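Your Furniture Does Not Need an Account

My mother's kitchen table came with one page of instructions, and the page was mostly drawings. I bought a desk last May and it came with a sign-up form.

To be fair to the desk, it goes up and down. It has a motor, a panel with arrows on it, and a sticker asking me to register with Siltix so that I can "get the most out of my surface." I had thought I was getting the most out of it already. I was putting things on it.

Somewhere in the past 20 years, the people who sell us household goods decided that selling them once was a poor way to make a living. I understand the feeling. A good table is a terrible customer. It sits there for decades and never asks for a refill. So the table has to be given needs. It gets a charging pad that will be out of date before the finish wears, or a care plan, or an app that tells you how long you have been sitting, as if your back had not already mentioned it.

My friend Wagner Cavalcanti bought the Ledesma sideboard, the one with lights inside that come on when you wave. He paid 500 dollars more than he would have for the plain one. The lights worked until an update, and then they came on when the dog walked past, and now he keeps the thing unplugged. It is a perfectly nice sideboard unplugged. He could have had that at the start.

The defenders of all this say I am free to ignore the extras. I hear this a lot, and I don't buy it. The extras are why the drawer is shallower, since the wiring has to go somewhere. They are why the leg can't be swapped out at the hardware store. Ralex will sell you a new leg for 3 of its models, last time I looked, and for the rest you are invited to "explore the current range."

What I want is wood, more or less flat, that can take a stain and go on being used.

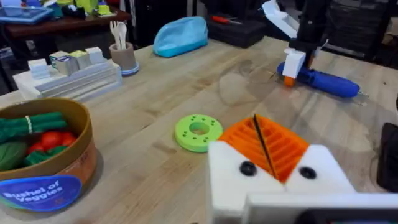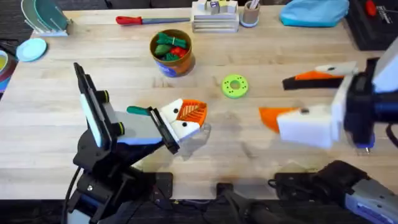
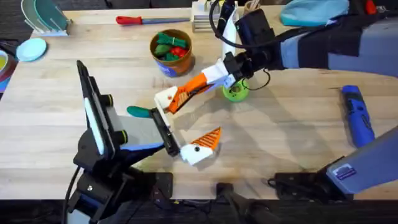
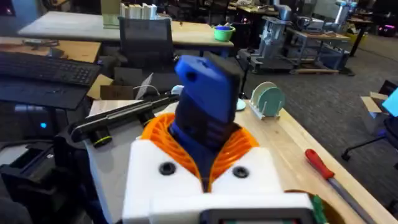
I don't think wanting this makes me old-fashioned. I like my dishwasher. I like a thermostat that knows it's night. Those are machines, they have a job, and I accept that they will break and that I will swear at them. A shelf has no job in that sense. It holds still, and a company that promises to improve on holding still ought to be asked some hard questions before anyone hands over a credit card.

Kistex is now offering a bookcase by subscription. You pay every month, and after 2 years you can send it back or keep paying. I read the terms twice, looking for the part where the bookcase becomes yours, and I couldn't find one. Maybe it is in there – the print is very small. But I would like to know where the books are supposed to go while we sort it out.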